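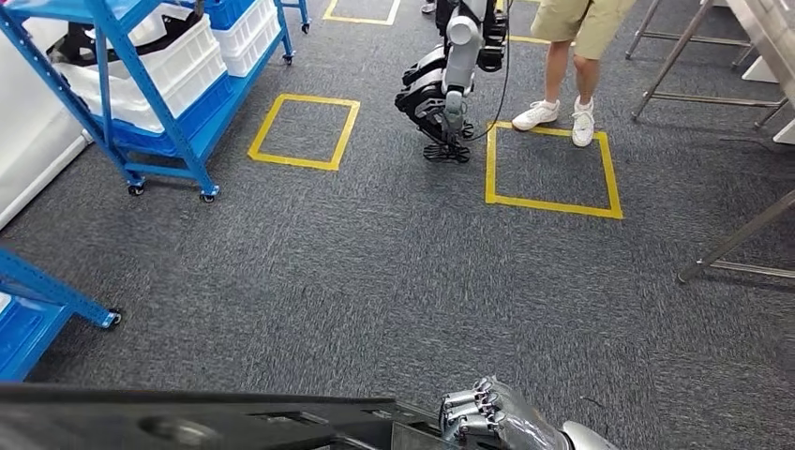 Carpet tiles or broadloom for a hall that gets used every night?

Posted by wattlebird_jo
Hi all, long-time reader and very occasional poster. Our little choir has been given the say on new flooring for the hall we rehearse in (lovely old place, shocking echo) and I've been going round in circles since February. It's 270 square metres once you take out the stage. One quote from Hasico is for a low-pile grey tile, and the other is for a proper roll carpet from Evangelista, which feels much nicer underfoot. The altos want the roll. I sing with the altos, so you can guess where my heart is!

Reply by old_underlay
Tiles, Jo, every time. I laid floors for 28 years and the number of halls I went back to for one tea stain in the middle of a beautiful roll carpet would make you weep. With tiles you lift the bad one, drop in a spare and get on with your evening. Order 2 extra boxes from the same dye lot and keep them somewhere dry. 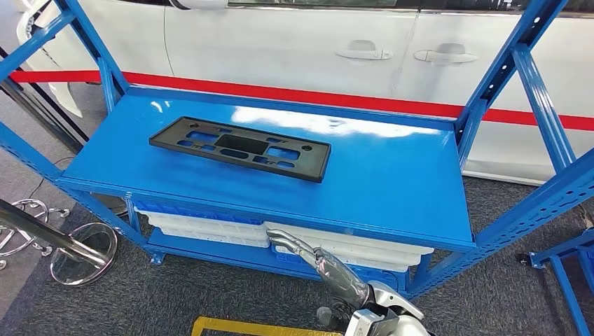

Label the boxes too, with the colour name and the batch number, as you won't remember either when you need them – I never did, and it was my job.

Reply by mezzo_in_the_hills
I'm going to disagree, with great affection. We had tiles put in at our place and the corners began lifting near the doors within the first winter. The sound wasn't as soft either. Ours went down without underlay, and I do think a roll over good felt is a different thing altogether for singers. Have you asked Evangelista what they'd put beneath it?

Reply by old_underlay
Lifting corners is glue, or a floor that wasn't swept. Don't blame the tile, mate.

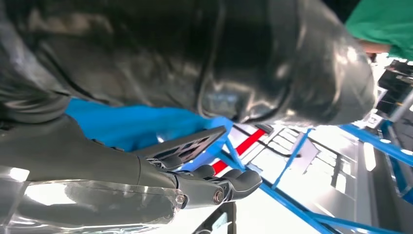 Posted by Jhun Tiongson, Regular member, 500 posts
You're both a bit right, I reckon. For the echo I'd look at the walls and ceiling before spending extra on the floor. We hung some heavy curtains along the back wall of ours and the tenors could finally hear themselves (a mixed blessing, but there you go). Then tiles with a cushion backing. Nulix do one in a speckled grey that hides crumbs wonderfully.

Reply by wattlebird_jo
Oh, you are a generous lot, thank you! Curtains hadn't crossed my mind. I'll ring Evangelista about the felt tomorrow morning and ask Hasico for a sample with the cushion backing, then let the altos walk on both in their socks.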